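Wanted: people with messy shelves and strong opinions about chores

Hi, I'm Solveig Solheim, and I look after the home tasks side of things at Susero. We're a small outfit and we spend our days on a question you've probably asked yourself with a dishcloth in your hand: can a machine do this yet?

My short answer is "some of it, slowly, and please don't leave it alone with the glasses." The long answer is why I'm writing this. We need 30 people to come and do ordinary chores for us this November, and I'd love for you to be one of them.

The study is called Brindadari (Kamil Machala picked the name, and no, he won't tell us what it means). Each participant comes in for 2 sessions of 50 minutes. You'll do small jobs at a table, first with your bare hands and then with a pair of hand-held grippers that limit you to the kind of grip a robot has. Then you tell us what was easy, what was annoying, and which of these jobs you would gladly never do again.

A bit about where things stand, so you know what you're signing up for. If you've watched the demo videos you may think the folding-laundry problem is done and dusted. I've been at this long enough to get a little grumpy about those videos! A machine can fold a towel, fine. Give it the same towel bunched up under a sweater and you could be there through lunch. Shop-floor jobs have the same trouble. Moving identical boxes from one spot to another is mostly solved and has been for years. Straightening a rack after a busy afternoon, when customers have put things back sideways and upside down – that's still a job for a person, and I expect it will be for a good while.

Paper is my own pet subject. Magazines look like the simplest thing in the world to tidy up, and they're awful. They're floppy, they're slippery, they lie flat so there's hardly any edge to get hold of, and when you finally stand one up in a holder it slumps over onto its neighbor. You and I deal with all that without a thought, by sliding a fingernail under the cover or tipping the thing against a thumb. Take away the fingernail and the thumb and you get very humble very fast.

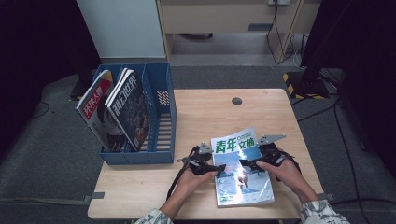
My first try at it took me forever and I said a few words that Kadri Org had to edit out of the recording. I've gotten better since. I now push with one side and pinch with the other, and Kadri does it in a completely different way that I think is wrong but is faster than mine. Those differences are what we're after. If 30 people come up with a bunch of ways to put a magazine away, we've got a lot more to work with than my one clumsy way repeated all month.

The other jobs on the list are sorting silverware, hanging up a shirt, putting groceries in a bag, wiping down a tray, and pairing socks. You won't do them all. We'll pick a few for you based on a short phone chat, and if there's one you really hate, tell us, because I'm very interested in the ones people hate.

Who we're looking for

Anyone 18 or over who can stand or sit at a table for the length of a session and use both hands. You don't need to know a thing about robots. I'd especially like to hear from people who've done this stuff for a living – hotel housekeeping, stocking shelves, library work, home care. Left-handers too, please, we never get enough of you. If you have a wrist or shoulder problem, mention it when you write and we'll talk over whether the grippers would bother you. They do get a little heavy toward the end.

What you get

We pay 115 dollars, once you've finished both sessions. If you have to stop partway we'll still pay you for the one you did. There's coffee, and there are snacks, and they're good ones, I buy them myself.

What we record

We film the tabletop and your hands and forearms, and we record sound so we can catch what you say as you work. Your face isn't part of it. Laimutė Eglītis handles consent and data, and she'll send you the form ahead of time so you can read it at home instead of in a hurry at the door. You can change your mind later and have your recordings deleted, just write to her.

Where and when

We're in the Liepiņa building, second floor, the door marked Traltow (the last tenants' sign, we've never gotten around to changing it). Sessions run from 9 in the morning until the last start at 6:30 in the evening. Wear sleeves that fit snugly or roll up easily.

How to sign up

Send a note to Kadri Lūse – that's Lūse, not Org, we have two Kadris and they do get each other's mail – through the contact form on our site. Put "Brindadari" in the subject line. Tell her your first name, a phone number, what times of day work for you, and one chore you'd hand over to a machine tomorrow if you could. Mine is the duvet cover. Kadri will call you back within the week to set up your first session.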